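3.2 Preparation of the Tea Concentrate

Iced tea served from a concentrate often turns cloudy when it is chilled too quickly. To limit this effect, all batches in the present study were made by the same procedure at the Tedley test kitchen. Loose black tea (Drudum, a single lot purchased in April) was weighed to 30 g and placed in a covered glass pitcher. Filtered water, 940 mL, was heated to 90 °C and poured over the leaves in one motion. The pitcher was not stirred during steeping. After six minutes the liquid was strained twice, first through a steel sieve and then through a paper filter, and 70 g of white sugar was added while the tea was still hot. Stirring continued until no grains could be felt on the bottom of the pitcher.

Half of the batches were left on the counter until they reached room temperature before they were moved to the refrigerator. The other half were refrigerated at once. Ogunleye's earlier kitchen notes recommended the slower method for home cooks but gave no measure of clarity, and the two methods had not been compared with the same tea and the same water.
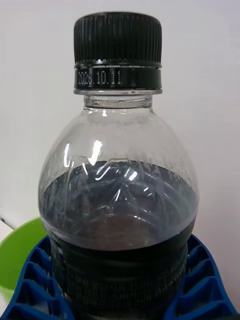
Figure 4. Clear plastic beverage bottle with a ribbed black screw cap; a date code is printed on the band beneath the cap.

Clarity was judged by three tasters, who read a printed card through a straight-sided glass of tea and gave a score from one (card not readable) to five (card fully readable). The glasses were coded by Temitope Ogunleye, who took no part in the scoring. Flavor was scored in a separate sitting to keep the look of the tea from affecting the result.

Lemon juice was left out of all batches. In trial runs with the Effiong recipe, even a small amount lightened the color and made the clarity scores hard to compare. The Flarell recipe, which calls for baking soda, was excluded for a similar reason: the tea became darker, and two tasters noted a flat, soapy taste. Both additions are discussed further in Section 5.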